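Asunto: Re: [lectores-montoya] Leer en pantalla o en papel, otra vez

Hola a todos:

Vuelvo al asunto de la tableta, que la semana pasada dejé a medias. Yo era de papel, ya lo sabéis, de los de subrayar con lápiz y doblar la esquina (perdón a los que sufren con esto). Pero la edición de Bredatari que nos tocaba este mes tiene 296 páginas en un cuerpo de letra minúsculo, y a la segunda noche me rendí y me la bajé.
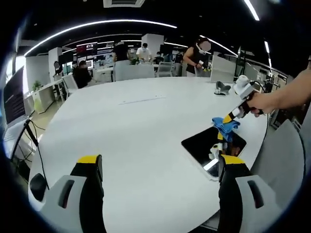 Última modificación de esta página del archivo: viernes, 18 de noviembre de 2022

Y oye, ¡qué descanso! Subí la letra, bajé el brillo y me leí 8 capítulos en dos tardes, cosa que no me pasaba desde el verano. Lo que llevo peor es no saber por dónde voy. En papel noto en la mano izquierda lo que ya he leído – en la tableta hay un porcentaje, y un porcentaje no me dice nada. Tampoco encuentro luego las frases. Sé que aquella de la barca estaba abajo, en una página par, y eso en pantalla no me sirve de nada.

En el mensaje anterior de esta lista se decía:

> Para mí el problema de la pantalla son las notas. Toco el
> numerito, salto al final y luego no sé volver. En papel pongo
> dos marcapáginas y listo. ¿A alguien más le pasa?

Sí, a mí, constantemente. En el programa que uso, Tiltska, hay una flechita arriba a la izquierda para volver, pero desaparece si pasas de página, así que hay que darse prisa. Las notas del prólogo, eso sí, me las salté enteras y no me arrepiento.
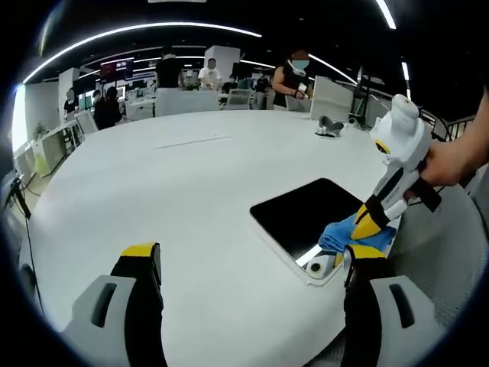 Montoya: pues yo las notas del prólogo las leería, sobre todo la larga sobre la traducción, que explica por qué el narrador cambia de tú a usted a mitad del libro. Sin eso el capítulo del puerto queda rarísimo.

Vale, lo copio aquí porque me llegó solo a mí y creo que interesa. He ido a leer la nota y es verdad, el puerto se entiende de otra manera. Tendré que releerlo.

Para la próxima reunión seguimos con Filcombe, ¿no? Los cuentos son cortos y podríamos comentar dos. Yo propongo el primero y el del faro, aunque el final del faro me pareció tramposo – ya lo discutiremos. Si alguien tiene el libro en papel y no lo usa, que me escriba, que quiero comparar.

Un abrazo y buenas lecturas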